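How a School Timetable Is Made

A timetable is a plan that says where every class and every teacher will be at each part of the school week. It looks like a simple grid. Making one is slow work, and most schools begin it months before September, when the new year starts.

What goes into it

Three kinds of thing have to be matched up: people, rooms and times. The times are called periods. A period is one block of teaching, and in many schools it lasts a little under an hour.

Each part comes with rules. A teacher can only be in one place at once. A class can only have one lesson at once. A room can usually hold only one class. These are called hard rules, and a timetable that breaks one of them will not work.

There are also soft rules. A soft rule is something the school would like but can manage without. Maths in the morning is a common soft rule. So is leaving a gap between two PE lessons. If a soft rule gets in the way of a hard rule, the soft rule is dropped.

A worked case

Granon School has 717 pupils and 23 classes. It has only 2 science labs. Every class needs science, and most science lessons need a lab, so the labs are the hardest rooms to share out.

The person making the timetable puts the lab lessons in first. Lessons that can happen in any ordinary classroom, such as history, are left until later. This order matters. If history went in first, it might take up the times when the science teachers and the labs were both free, and the science lessons would have nowhere to go.

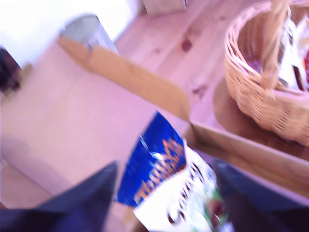
After the labs come the part-time teachers. A teacher who works only in the mornings can be given morning periods and no others. Then come the lessons that share a hall or a field. Ordinary lessons fill the spaces that remain.

What a clash is

A clash happens when two things need the same person, room or period. Suppose class 5 and class 8 are both down for music with the same teacher in period three. One of them has to move. Moving class 8 to period four may cause a new clash, perhaps with its French lesson. French then has to move as well. A single change can lead to a long chain of others. At Granon School, one clash in the music room took 16 moves to clear.

Do computers do it?

Partly. A timetable program, such as the one called Cirkora that Granon School uses, can check the hard rules very quickly. It marks each clash in red and suggests a swap. It can also try a large number of grids and keep those that break the fewest soft rules.

The program knows only what it has been told. If nobody types in that a classroom is closed for painting, it will put lessons there. A person has to read the finished grid and correct it.

Why lessons change after term starts

New pupils arrive and others leave. A class may grow too big for its room. A teacher may change their working hours. Schools often use the first two weeks to find these problems, and after that they try to leave the timetable alone.

Words to know

Period: one block of time for teaching.
Hard rule: a rule that must never be broken.
Soft rule: a rule that is followed when possible.
Clash: two things needing the same person, room or period.
Grid: a table made of rows and columns.

Something to try

Draw a grid with five columns for the days and four rows for the periods. Invent three classes, two teachers and two rooms. Give each class four lessons a week, and write down which teacher takes each one. Put the lessons into the grid without a clash. Then decide that one of the rooms is shut on the first day, and mark every lesson that has to move.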